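Wovport Bench Cell Guide
Section 4. Checking a cell layout before you trust it
Applies to: Henitz planning software, Wovport single-arm bench cells
Revised Jan 22, 2026

4.1 What this section is for

Use this section after you have built your layout in the Henitz planner and before anyone bolts an arm to a real table. It covers the rules we ask sites to follow when they move from a simulated cell to a working one.

A word on the planner's green check mark. It means the software found no overlap between the shapes you gave it along the paths you asked it to run. It does not know about the cable you left out, the lid somebody leaves open, or the person leaning over the table to get a pen. Several sites have sent us a green check mark as their whole safety file. We send it back.

NOTE: A risk assessment is a separate document and is signed by your own site. Nothing in this section replaces it, and neither does any report the planner prints.

4.2 Before you start

You will need:
- the saved layout file, with every fixed item in it
- the arm maker's manual, for reach, payload and stopping data
- a tape measure, used on the real room
- the list of tasks the cell is expected to do, including cleaning and clearing jams

If the real room has not been measured, stop. Room sizes copied from a building plan are wrong often enough that we no longer accept them. Walls pick up pipes, outlets and shelves that never make it onto the plan.

4.3 Checking the layout

1. Open the layout and set the arm to its parked pose. The gripper should be open, empty and clear of everything on the table. If your parked pose has the gripper holding a part, change it.

2. Turn the view until you can see the base, the full arm and all the table equipment together. Save this view with the file. Reviewers will ask for it, and a top-down drawing alone will not do.

3. Check the height of each item on the table against the lowest point of the arm's path. Use the real height with lids, caps and loaded racks in place. The stock shapes in the Henitz library are often shown closed and unloaded.

4. Check that the base is mounted where the real table can take it. The planner will happily put an arm on a sheet of cardboard. Ask the table supplier for a load rating in writing, and ask about side loads as well as weight.
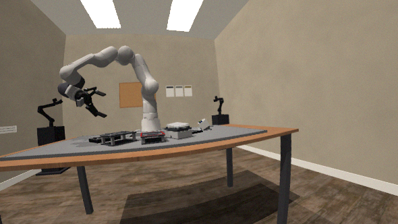

Figure 4-1. Bench cell in simulation, main arm raised with the gripper open and empty, table equipment in a row by the base.

5. Add every other arm that shares the room, even if it stands on its own pedestal and belongs to a different task. Run all of them at once. Two programs that are each fine alone can still meet in the middle, and testing them one at a time will never show you that.

6. Add the things on the walls if anyone needs to reach them. A notice board behind an arm looks harmless in a layout. In a working room it is an invitation to walk behind the table and read it. Move the board, or treat that spot as a place where people stand.

7. Draw in the doors, the walkways and the place where the operator waits. Leave the walkway clear with all chairs pulled out, the way they will be left.

8. Slow the simulation to real running speed and play every task from start to finish. Do not use fast playback for this step. People skip through the boring parts, and the boring parts are where the elbow swings out.

CAUTION: Watch the elbow as well as the gripper. Nearly every reviewer follows the tool. On an arm that folds high over a table, the elbow can travel through space where an operator's head would be.

4.4 Stops and faults

9. For each task, trigger a stop at the worst moment you can find. Look at where the arm ends up. If it comes to rest over an open container or across the only way in, plan how a person will clear it and write that down.

10. Repeat with the gripper closed on a part. Find out from the maker whether the gripper holds or lets go when power is lost. Do not guess from the simulation. Grippers in the library hold forever unless someone has told them otherwise.

11. Record fault code 1011 (stop during motion) and the response you expect from the operator. If the response is "press reset," go back and think about it some more.

CAUTION: A stop button in the planner is a drawing of a button. It proves only that you have thought about where to put one. Test the real one on the real cell with the arm moving slowly and the gripper empty.

4.5 First run on the real cell

12. Compare the room to the saved view. Any item that has moved, grown or been added since the check sends you back to step 3.

13. Run each task at the lowest speed setting with one person at the stop button and no one inside the marked area.

14. Raise the speed in stages. Hold each stage for 90 minutes of normal work before moving on. We have been told this is too long. It is shorter than an accident report.

15. Log every stop, including the ones blamed on a bad sensor. A cell that logs no stops at all in its first weeks usually has a logging problem.

4.6 Claims you may be offered

Some suppliers describe an arm as "collaborative" and leave it there. The arm may well be suited to working near people. The blade, needle or hot part in its gripper may not be, and the assessment has to cover the whole job.

You may also hear that a layout has passed over 3000 simulated cycles. Ask what changed between one cycle and the next. If nothing did, it passed once.

The Sundon add-on for the planner moves table items slightly at random between runs - this is useful, and we recommend it - but it does not move people and it does not move cables. Keep doing steps 5 through 8 by hand.

4.7 Keeping the file current

Keep the layout, the saved view and the stop log together. Repeat steps 3 to 10 whenever a tool, task or piece of table equipment changes. Sites using the Kandasamy review form should attach it as page 2 of the file and fill in the "not checked" column. A form with that column blank will be returned.

Go to Section 5 for marking the floor area.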